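Griker Hand-Held Gripper Kit (pair) — reviewed

Sold by: Torkmont
Price as tested: £1,896 for the pair, £1,413 without the case and spare finger pads
Reviewed by: Jouko Tuominen
Status: in stock at the Amthorpe depot, loan units by request

What you are buying

Two hand-held grippers, one for each hand, with a camera on each. You squeeze, the fingers close, and the camera records what the hand was doing. The recordings are meant to be used for teaching a robot arm the same job later on. No arm comes in the box and Torkmont will not sell you one, so if you came to this page looking for something that picks things up by itself, you want a different page.

The sales sheet says the Griker lets "anyone" record good training material "anywhere". I have now used a pair for most of February and I would put my name to about half of that.

The grippers

The body is white and wider than it looks in the brochure. The two fingers are dark grey and padded, with a mesh texture on the inside faces, and the pads are the best thing about the product. They held small plastic bottles without crushing them and they didn't mark anything glossy. Thin flat items are another matter. I gave up on a bank card after a good many tries and used my fingernails.

The broad housing sits low in the camera's view all the time. Torkmont says this is by design, so that every recording shows the fingers in the same place. Fair enough, but it takes up a fair bit of the picture, and if you are working in a basin or a drawer you would like that space back. The lens is very wide. Straight things at the sides of a room come out as curves and the corners go black. The software is supposed to deal with this. Ask to see it done on your own recordings before you pay.

Weight and comfort

Fine for short jobs. After an hour my wrists knew about it. The handle suits a large hand and there is no smaller one on offer, although the order form has had a line marked "handle size" for as long as I have been looking at it. I asked twice what the choices were and was told "standard".

Setting up

The printed guide allows 5 minutes. My first go took most of a morning, largely down to the pairing step, which wants both grippers switched on in a particular order that the guide gives correctly on one page and wrongly on another. Once I had crossed out the wrong one it behaved. Later starts were quick.

Recording

Each recording has to be named before it is saved. If you skip the name, it gets the same one as the last and you are asked whether to overwrite, with "yes" already picked. Please change this.

Battery life is quoted as a full working day. Mine needed charging after lunch — and it was the left one every time, so perhaps I had a weak unit. Torkmont offered a swap without arguing, which I'll give them credit for. The replacement is better and still doesn't do a full day.

How much recording do you need?

The brochure suggests almost 1,000 recordings for a single simple task. It doesn't say what counts as simple. Clearing small bottles from the edge of a sink sounds simple until you have done it with one basin, one tap and one sort of bottle, and then somebody asks about the other sink. Budget for people's time before you budget for the kit. A room with plenty of space helps too, particularly if more than one person is going to be working in it.

Compared with the Malinowski set

The Malinowski is heavier, uglier and has a proper manual. Its fingers are bare and slippery. If you mostly handle hard square things, I would take the Malinowski. For bottles, cups and soft packets the Griker is the one to have, pairing step and all.

In the box

Two grippers
Two chargers (three-pin)
Four spare finger pads, full kit only
Hard case, full kit only
Printed guide, see above

Returns and support

Fourteen days if unused, and "unused" means the seals on the pads are still on, so you can't really try it and send it back. Ask for a loan pair first. Support answers the phone from 9 am and goes quiet after 3 pm.

My view

Worth borrowing. I would not buy the full kit at this price while the case and a few pads account for so much of it. The cheaper option has the same grippers, and pads can be ordered later.

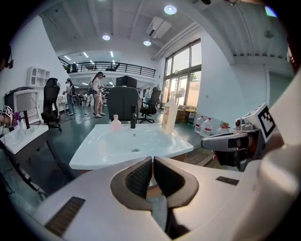
Gripper at the sink, with a second one reaching in from the right.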